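Household Robots: Your Questions

Ollel is a small newsletter and workshop about machines that do chores. These are the questions that land in our inbox most, with the answers we'd give you over a kitchen table.

Can I buy a robot that cleans my house yet?

You can buy one that cleans your floor, and floor robots have become really good. A machine that picks up the socks first, wipes the counter and puts the milk back is still a research project for most of us. But the research is moving fast, and it's a wonderful time to be paying attention!

Why are floors so much easier than dishes?

A floor is flat and mostly stays put. A sink holds a different pile every night — a greasy pan under a wet glass under a fork. The machine has to work out where each thing starts and stops, which one to lift first, and how hard to squeeze. You do all of that while talking on the phone.

What about laundry?

Folding has come a long way. Towels and washcloths go pretty well on a good day. Fitted sheets are still a mess, though we can't fold those either.

Are shop floors ahead of homes?

Yes, by a lot. At the Prakitz packing shop, where we spent a morning in November, 2 arms move boxed parts from a belt to a rack. They handled 3,276 boxes in the month before our visit. Every box is the same size and arrives at the same spot, and there's a fence to keep people out. Your kitchen offers none of those comforts.

How do you tell whether a robot is any good at tidying?

We like mixed tables. Put out cups, bowls, soft things, thin things and something with an awkward shape, then ask for one item at a time and keep score. Our own list, the Nuchit list, has 68 small jobs on it, from "put the spoon in the cup" to "clear everything into the tray." A video of one perfect grab is fun to watch, but we'd much rather see the whole list run start to finish.

Does it matter if the items are toys?

Less than you'd think. A toy carrot is still long and narrow, and it still has to be picked up from the right side. Real food adds squishing and slipping, so we save it for later rounds. Cloth is cloth either way, and it's hard: it has no fixed shape, and one bad pinch leaves you holding a corner.

What does a mixed table look like with an arm at work over it?

A busy one has bowls up front, cups in the middle and smaller things along the back, with a tray big enough to take a good share of them. Look at how close the gripper has to come to the dark upright item to get at the pastry.

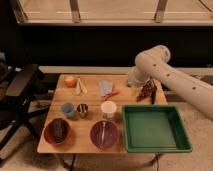 Will a home robot need arms like a person's?

Probably not exactly. One arm and a simple pinching hand can do a surprising amount. Jobs like opening a jar or shaking out a pillowcase are where a second arm earns its place.

When will one be useful at my house?

Our guess is that tidying a table comes first, then loading a dishwasher, with cooking a long way behind. The Mevia trial kitchen runs 4 chores a night with a person standing by, and we'll post its results as they come in. We can't wait to see them!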